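An evening at the Molton workshop, where the robot tidies a couch that doesn't exist 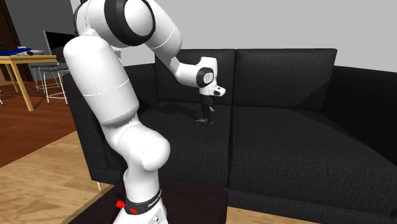 I'd been promising Jhonatan Llanos I'd come over since May, and I kept finding reasons to put it off, mostly because Molton is 80 miles from my house and my car makes a noise now. But he wrote again to tell me the arm was finally doing something in simulation and the real one was half wired up on the bench, so I packed a sandwich and went.

The workshop is up a flight of outside stairs behind a tile store. You'd never find it without directions (I had directions and still walked into the tile store first – very nice people, they pointed up). Inside there's one long room with a laser cutter, two lathes, a kiln that belongs to the pottery people and a back corner that the robot group has slowly taken over. It smells like sawdust and solder, and I could have stood there all night!

The group is 5 people on a good evening. When I got there it was Jhonatan, Lucero Cáceres and a very quiet guy called Shahzad Shaikh who was crimping connectors and didn't look up for the first half hour. They call the project Shehata. I asked what it meant and got three different answers, so I let it go.

What they want is an arm that picks stuff up in a living room. Remotes, socks, the thing the dog left. Lucero started there because she has bad knees and hates bending down to the couch, and I thought that was about the best reason to build a robot I'd ever heard. So the simulated living room has a big black sofa in it, with the arm mounted on a low table in front, and the job is to handle a small dark object over the left seat cushion. Dark thing, black fabric. I squinted at the monitor for a good while before I could tell where the object stopped and the cushion started, and Lucero laughed at me and said welcome to her winter. They picked the hard version on purpose. Her own couch is black and so is everything she loses in it.

She let me drive for a bit. You nudge the gripper around with the keyboard, and there's a key for the fingers, and I was terrible. I put the hand straight through the seat on my first try, which you aren't supposed to be able to do, and that got Shahzad out of his chair. He spent ten minutes muttering about collision settings and was much friendlier afterward – I think I'd found him a bug he'd been hoping somebody would reproduce.

They leave the thing running overnight and it does 4,000 tries by morning. Jhonatan showed me the log from the night before, which is just a very long list of pass and fail with a lot more fail than I was expecting. He wasn't bothered. The week before, he said, it was all fail.

The real arm is a humbler creature than the one on the screen, all smooth and white in there. On the bench it's printed parts and aluminum tube, with the motors bought secondhand from a place called Arngate that clears out old packaging lines. Two of the joints were working. The elbow went up and down when asked, with a whine like an electric toothbrush, and the wrist turned when asked and also once when not asked. The gripper was in a shoebox waiting for springs. I held it and worked the fingers by hand and made it pick up my sandwich wrapper, and I felt ridiculously pleased.

Around eight, Heriberto Alvarado came in with coffee and an opinion about the power supply. He thinks it's undersized, Shahzad thinks it's fine, and I gather this conversation has been going on for a while. I learned a lot about fuses. They also argued about where to bolt the real base down, because a low table that stays put in a simulation will slide across an actual floor the first time the arm swings out. Heriberto wants to load the table with sandbags. Lucero doesn't want sandbags in her living room, thank you.

If you're thinking of going, the open evenings start at six and you don't have to sign up. Park behind the building, the street out front is permit only. Bring closed shoes, and bring cash for the coffee jar. There's a Somgate meetup that does drones and tends to come by later in the evening, and it gets loud once they're in.

I'm going back when the springs come in. Lucero has promised me first go at the real gripper, and I've promised to bring a black sock.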